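## Gathering the examples

Our part of the Bemholm project was to record people handling small accessories with hand-held grippers, so that the Sendik model has something to learn from. We chose jewelry for the second set. Thin rings and bangles are hard to hold, and the first set had only boxes and cups.

Each recording uses two grippers, one in each hand, and a tray on a table.
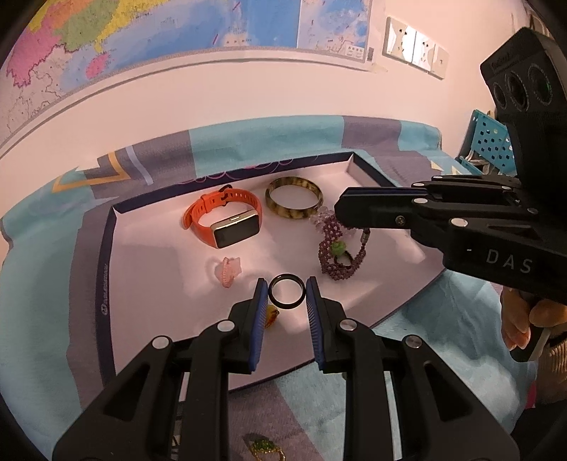
Working with a bangle and a watch:
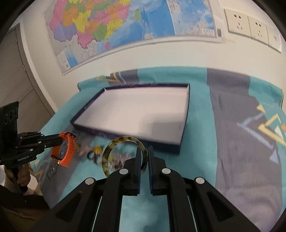 We kept 94 recordings and threw out 12. Most of the bad ones were too fast, and the fingers left the view before the item was let go. After Monday we set a limit of 30 seconds per recording and asked everyone to slow down.

Labeling took longer than recording. We used eight labels at first, but "hook" and "pinch" were mixed up so often that we had to go through the whole set again.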